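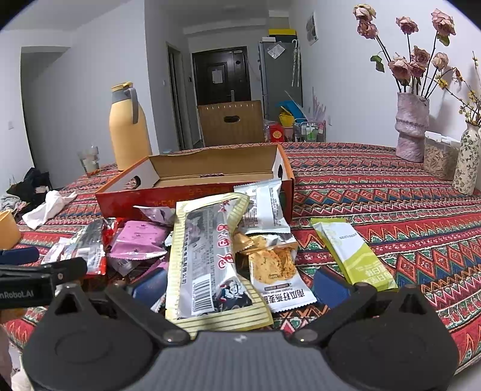 Snack packets on a patterned tablecloth, with two grippers.

Stiltthorpe Poems – data card

Version 2, May 23, 2024
Maintained by Hậu Nông and Birdie Benavides

What is in the collection

Stiltthorpe Poems holds 152 short poems in English, written by members of the Kwan reading group and typed from their own notebooks. Of these, 59 rhyme and the rest are in free verse. All writers were adults when they gave us their texts, and each one signed a form which allows sharing for study and teaching.

The poems are mostly on everyday matters: weather, trains, parents, bad sleep, cooking for one person. The longest has 58 lines. Two are prose poems and have no line breaks at all, so please do not treat this as an error in the file.

Files

poems.csv has one row for each poem, with the columns id, title, writer_code, rhymed, text.
writers.csv gives the writer code, the pen name if the writer wanted one, and the first language.
notes.txt lists the places where our reading of the handwriting is not certain.

Line breaks inside a poem are kept as a single newline. A stanza break is two newlines. Indents are written with spaces and never with tabs. Some spreadsheet programs remove the spaces at the start of a line when they open the file, and then the shape of the poem is lost – it is better to read it with a script.

How the text was prepared

Birdie typed the poems and Hậu compared them with the notebooks. We kept the spelling of the writer, also where it is unusual. Crossed-out words were left out, except when the line could not be understood without them. Untitled poems have the first line as their title, in square brackets.

Changes from version 1

The rhymed column was checked again, and half rhymes now count as rhymed.
One writer asked us to take out her poems in April, and this was done. Please delete older copies.
The broken accents in writers.csv are repaired.

Known problems

Dates are missing for most poems. The Rikus notebook had water damage and several endings are marked [unclear].

Use

You may quote and print single poems with the pen name or writer code. For a printed book, please ask us first. The planned Wornex anthology has its own agreement and is not covered by this card.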